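18/06/2023

Textile bench, continued from the last page.

Today I wanted to finish the wash test for the Lilleo cotton, but the cutting took all the morning. The bolt from Zanetti arrived with the fold line pressed very hard in the middle, and I could not use the first part of it. I steamed it two times on low and the line is still there when you hold the cloth against the window. I will write to them and ask if they can send it on a tube next time.

Usable length after I cut away the bad part: 172 cm. This is enough for all the test pieces and for one spare, if we are careful. Please do not take from it for other things before I am finished.

Weight of the whole bolt on arrival was 1,659 g, with the paper band. I forgot to weigh the band alone, so the number is a little too high. Next time band off first.

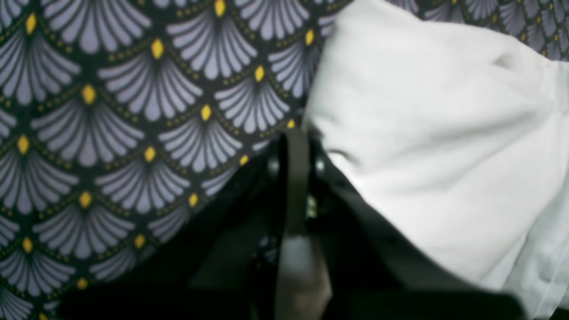 Pattern matching is the part which I find most difficult, and I want to note how I do it now, so I don't learn it again in a month. With a plain cloth I mark from the selvage and it is finished. With the scallops this does not work well, as the rows are staggered and the eye sees quickly when one fan is half a step too high. I tried to follow the dotted line along the curves, but it is fine and the color is quiet against the dark ground, and after some minutes I lose it. The small yellow diamonds are much better. There is one at the point where each fan comes together, so I put a pin through a diamond on the upper layer and look for the same place on the lower layer. Two pins for a short seam, more for a long one. Then I check the angle with the ruler before I cut, not after.

Chalk: the white one shows well on the navy but it stays in the weave. The Cernix pencil is weaker but it brushes off. I use the pencil for everything except the outer edge.

Iron: the dial is not correct. At the cotton mark it was too hot for the spare piece and made a shiny place. I keep it now one step lower, with a cloth between.

Washing. Seven pieces are cut, all with a zigzag on the raw edge. Four go in the first wash and three stay dry for comparing. The spin is set to 600, the same as for the Stasow linen, so that we can put the results in one table. I did not start the machine today, it was already some 20 minutes before closing and I don't like to leave it alone.

To do:
measure every piece again before the wash, both directions
write the number of the piece with thread in the corner, the ink ran last time
order pins with glass heads, the plastic ones melt
ask Zanetti about the fold
look at the pale parts of the fans after the wash, if the navy bleeds it will show there first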